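Skellik bread knife: four months in

I've been meaning to write this one up since February and kept putting it off, mainly by making toast. The Skellik is a 27 cm serrated bread knife, and I love it. I bake two loaves a week, one of them a dark rye with a crust like roof tile, and my old knife used to skate over the top before diving off sideways towards my thumb. This one bites on the first stroke!

The teeth are wide and rounded, closer to waves than points, so you get far fewer crumbs (my toaster tray has never been so clean). Soft white bread, which usually squashes flat under anything I own, comes away in proper slices. I even did a still-warm brioche, against all advice, and it held together.

Length matters more than I'd thought. My last knife was a good bit shorter and I sawed away at big round loaves from both sides, meeting somewhere in the middle with a step in it. With the Skellik it's one long pull and you're through.

Grumbles? A couple. The handle is on the slim side, and my friend Savvas, who has hands like shovels, found it fiddly and went back to his Dralus. It also doesn't come with a cover, so I made one out of a cereal box and tape. And it's too long for our cutlery drawer, which means it lives on the magnetic strip next to the kettle.

I can't say much about sharpening yet. After nearly 12 weeks of heavy use I noticed no change at all, and I still don't now. It gets washed by hand and dried straight away, and that's all the care it's had.

It's good for more than loaves, too. Tomatoes, a pineapple, a slab of Victoria sponge split level for the jam. Friday is packed lunch day in our house and it goes straight through a filled sandwich without shoving the insides out the back, even when I've been greedy with the filling.

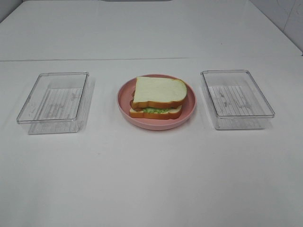 Sandwich on the pink plate, clear tubs either side.

If you only ever buy sliced bread you don't need it. If you bake, or have a decent bakery within walking distance, go for it. I've already bought a second one for my sister.

Reviewed by Angeliki Andreadis

© Angeliki Andreadis | Contact | Back to top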